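Wemow folding camp chair — two months in

Bought this in March after my old one split down the back at a car boot sale with me sat in it. Wanted something light, didn't want to pay silly money. The Wemow was on offer from the outdoor shop in Ustcombe, so I took a punt.

First thing, setting up. Shock-corded poles, they more or less jump together when you shake them out. Then you stretch the seat over four corners. The last corner is a pig. Really have to lean on it, and the first few times I caught my knuckle on the hub. Does ease off after a week or two once the fabric gives a bit. Instructions are one small sheet with drawings, no words, and the drawing for the back legs is wrong way round. Or I read it wrong way round. Either way I did it twice.

Comfort is good. Better than I expected for something this low. You sit back into it and your weight goes through the hips, no bar under the thighs like the cheap ones. I've done whole afternoons at the cricket in it and got up without making the noise. The back could be taller. If you're over six foot your head has nowhere to go, so forget napping.

Getting out is another matter. It's low, so you roll forwards and hope. My mother-in-law tried it once and won't again. Get the tall version for anyone with knees.

Drinks. There's a mesh pocket on the right hand side and it's the weakest bit of the whole chair. Too shallow, stitched too far back, and when you sit down the fabric pulls tight and whatever's in there gets pushed up and out. Lost a full cup of tea on to the grass the first time out.

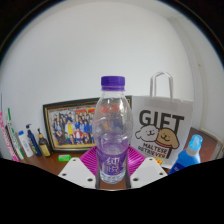
The side pouch on the left is much better, deep enough for a phone and keys and it has a proper flap. Why they didn't just put two of those on I don't know. I now put everything on that side and leave the mesh one for rubbish and crisp packets.

On soft ground it sinks. All these chairs do, the feet are tiny. Wemow sell a ground sheet thing that clips on but it costs nearly a third of the chair again, which is cheeky. I cut up an old bit of carpet tile instead. On decking or a patio it's fine, though it does creep backwards on wet wood.

I had the Udideck before this, the one that split, and my neighbour Sveva Sala has the Veloso, so I've sat in all three. Quick version — the Udideck is the cheapest and feels it, thin seat and wobbly hubs. The Veloso is the nicest to sit in by a mile, higher back, padded edge, but it's heavy and the bag is enormous. Wemow sits in the middle. Lightest of the lot, and it'll go in a rucksack with room for lunch.

Speaking of the bag. Zip is fine so far. The chair only fits if you fold it exactly how it came, poles in the middle, seat wrapped round twice. In the rain with cold hands I gave up and just carried it under my arm like a dead umbrella.

Wear so far: slight fraying on one corner pocket, a scrape on a leg from the boot of the car, and the logo is already peeling of. Nothing structural. I emailed about the fraying and got a reply next morning from a Sigrun Rønning, very polite, who said to keep an eye on it and send a photo if it gets worse. Guarantee is 2 years and you need the reciept, so keep it.

Would I buy it again, yes, on offer. Not at full price with that drinks pocket. Four stars, and I'd knock a half off if they let me.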